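Category: Public engagement and service robotics

4. The open-day demonstration

4.1 Setting and purpose

The demonstration took place at the Whiteley building in September, as part of the annual open day held by the Brelen Institute. It was planned as the public part of the Tirell project, which studies how people who have had no contact with robots judge the skill of an arm doing ordinary household work. The laboratory trials reported in Section 3 were carried out with trained staff only. The open day made it possible to watch the same table-clearing task being received by families, retired residents of Vullstead and pupils from two local schools.

The open day drew 827 visitors to the building as a whole. Of these, 300 entered the demonstration room and stayed for at least one complete run, and 160 agreed to fill in the short questionnaire. Entry to the room was free and visitors could leave at any time. Staff were asked not to comment on the performance of the arm while a run was in progress, and to answer questions only once it had come to rest.

4.2 Task and arrangement of the table

The task was described to visitors as "clearing up after tea". The arm was to take hold of a named piece of tableware, lift it clear of its neighbours and put it down in a tray at the side. Plain, rounded pieces in different colours were chosen so that a child could ask for one by colour alone. The translucent pieces were kept in the set although they had given the most trouble in the laboratory, where their rims were often found in the wrong place by the vision software. Figure 2 gives the view from the wrist camera, with the gripper open over the table.

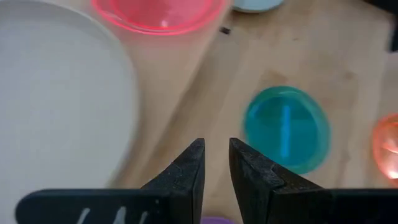

Hayley Staniforth
Research Associate, Public Engagement, Tirell Project

Figure 2. Wrist-camera view of the table. The fingers are open and empty, with the large grey-white plate to the left and the teal piece to the right, partly behind the right finger.

The same view was shown to visitors on a screen beside the table. This arrangement was proposed by Theerawat Srisuk after the first rehearsal, in which members of staff standing behind the barrier could not tell which piece the arm was moving towards. The wrist view has limits of its own. Large items run out of the picture, as the plate does in Figure 2, and the fingers can hide part of a piece lying close to them. Several visitors remarked that they had expected the robot to see the entire table at once. Their surprise was useful to the study, and a question on the matter was added to the questionnaire before the second session.

4.3 Conduct of the sessions

There were 5 sessions, each led by Imogen Hulme, with Keith Lightfoot at the stop button. At the start of each session the leader explained the barrier, the button and the rule against reaching over the table. A visitor was then invited to name a colour. The operator entered the request and the arm began its approach without further help. When a grasp failed, the arm was allowed one more attempt before the piece was returned to the table by hand.

Failures were not hidden from the audience. The project had agreed beforehand that a missed grasp would be treated as part of the demonstration — a decision on which the authors did not at first agree among themselves. Roland Sugden had argued that repeated misses would lower confidence in the work. The written replies gave this view little support. Visitors who had watched a second attempt wrote longer answers, and more often described what they thought the arm was trying to do.

4.4 Remarks from visitors

Adults asked most often about breakages, speed and cost. Children asked whether the arm knew what a cup was for, and whether it could feel the sides of the bowl. The condition of the fingers also drew comment. Their black surfaces are scuffed and carry light scratches, and one visitor took this as a sign that the equipment was in regular use. Another asked whether such fingers would mark good china, a point the laboratory trials had not considered. It is taken up again in Section 6.

The questionnaire replies were coded by two readers working apart. The coding scheme and the full wording of the questions are given in Appendix B.

Contact: Tirell Project Office, Brelen Institute, Whiteley Building, Vullstead | Copyright Brelen Institute | Back to top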